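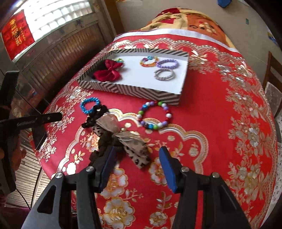

Week 7 handout: The sorting fault
Reading time: 4 min
12 shares | 0 comments

Read this before the tutorial with Kylie Wihongi. Bring your own copy of the log.

The task was bracelets and hair accessories into a shallow tray, using hand-held grippers to record the motions and the Fluvow controller to replay them. On replay, the left finger kept closing after contact. The force reading sat at 255, the top of its range, for 19 cycles and no alarm was raised. Mawuli Korletey hit the stop when a bead strand snapped.

Satin and elastic give under the pads, so jaw position is a poor guide to force. Check the reading against a rigid object first, then a soft one.

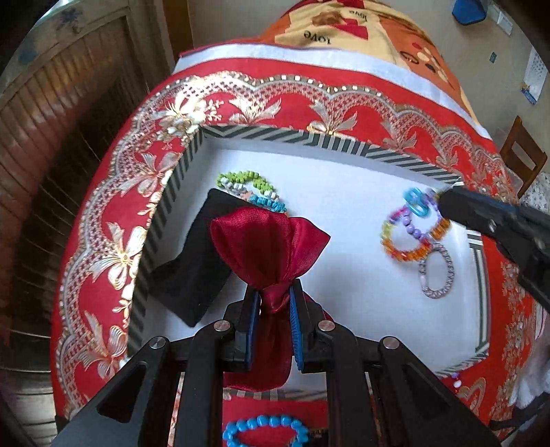
Why didn't the controller stop by itself?

The alarm was set to trip above 255, a value the sensor can't report. The threshold is now 8 counts lower.

For the tutorial:
- Mark on your log where the reading first goes flat.
- Write down who can reset the stop, and from where.
- Colour-code the two arms. Last December's logs mixed them up.

Questions to Efraín Sotelo.

We use cookies to improve your visit. Accept | Manage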